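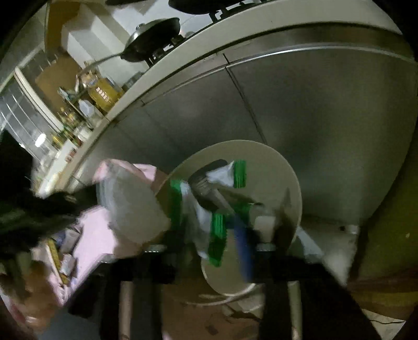 Rutilio Barajas wrote in after the last edition to say that his under-tens had spent half of their first session arguing over where the penalty spot went, and could we please put the field marking before the goals this time. Good call, Rutilio! Section 4 now runs in that order, and it reads much better for it.

Section 4. Marking the Field and Setting Up the Drevari Goals

This is the fun part. By the end of this section you'll have a real small-sided soccer field, with lines, nets and corner flags, on what was plain grass when you got out of the car. Two adults can do all of it, and older kids love helping with the string.

What you need from the kit bag
Two goal frames, bagged by color (red tape for one, yellow tape for the other)
Two nets with clips
Ground anchors and the rubber mallet
The string reel with the two steel pegs
Four corner flags
The Brakamis line marker, filled as shown in Section 3

4.1 Marking the lines

1. Walk the whole area first. Look for sprinkler heads, holes, broken glass and dog mess. Mark any sprinkler head with a cone, and shift the field if one falls inside the lines.

2. Choose your first corner and push in a steel peg. Run the string along the first touchline, pull it tight, and set the second peg at the far end. A line that looks straight to the eye can wander a long way on a slope, so please use the string even if you've done this a hundred times.

3. Turn the corner with the 3-4-5 trick. Measure 3 yards back along the touchline and 4 yards along the goal line. Swing the goal line until the straight distance between those two marks is 5 yards. You now have a perfect square corner, and it never stops being satisfying.

4. Carry on around the other three corners the same way. Then measure both diagonals. They should match. If they're out by more than a foot, go back to the corner you were least sure of and do it again.

5. Set the line marker to the narrow wheel and walk the string at a steady pace. Keep your eyes on the string a few feet ahead and let the marker follow. Don't stop halfway along a line, or you'll get a blob.

6. Mark the halfway line, the center spot and both goal areas. The center circle is easiest with one person holding a peg on the spot while the other walks the marker around on a taut string.

Note: On grass longer than 2 inches the paint sits on the tips and is gone after the next mow. Ask your parks department when they cut, and mark the day after.

Caution: Use only paint made for sports turf. Never use lime. It burns skin and eyes, and kids slide on these lines.

4.2 Putting the goals together

1. Lay out one frame flat on the goal line, with the crossbar toward the field. Keep the red parts and the yellow parts in separate piles. They look the same but the pin holes are drilled in pairs.

2. Join the crossbar halves and push the pin through until it clicks. Do the same with each post.

3. Fit the back bar last. If it won't go in, loosen both side bars a quarter turn and try again. It will drop in with almost no force when everything is lined up.

4. Clip the net on while the frame is still lying down. Start in the middle of the crossbar and work outward, one clip to the left, one to the right.
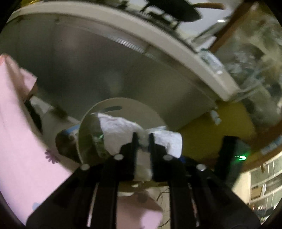

5. With one adult at each post, lift the frame upright together. Call it out loud so that you both move at once. Players should stand well clear, behind the halfway line.

6. Anchor the goal right away. Drive one ground anchor over the back bar at each end and one in the middle, then pull hard on the crossbar to check. Nothing should lift.

Warning: An unanchored goal can tip over and kill a child. Never leave a standing goal unanchored, even for the time it takes to fetch the mallet. Never let anyone hang from the crossbar. On turf or indoor floors, where anchors can't be used, fill all of the Jaber weight bags and lay them across the back bar.

4.3 Final check before kickoff

Walk the field one more time, both of you, in opposite directions. You're looking for pegs left in the ground (there's always one!), net clips hanging open, and corner flags that lean in over the line. Push each flag until the collar touches the grass.

Roll a ball hard into each net. It should stay in. If it slips out underneath, peg the bottom edge of the net every couple of feet.

Hiba Dabbas at the Prurora league office keeps a stock of spare pins and clips, so tell her which color you're short of and she'll put a bag with your next team sheet.

4.4 Packing up

1. Clear all players away from the goals before you touch an anchor.

2. Hold the frame at both posts, pull the anchors, and lower it forward onto the grass together.

3. Take the net off and roll it around the cardboard tube. Stuffed nets take an evening to untangle.

4. Wipe the pins and the pin holes with a rag. Mud dries in there like cement.

5. Flush the line marker with clean water until it runs clear, away from storm drains.

6. Count the anchors back into their sleeve. The kit holds 40 net clips, so check those too, then sign the card inside the lid.

Storage of the kit between seasons is covered in Section 5.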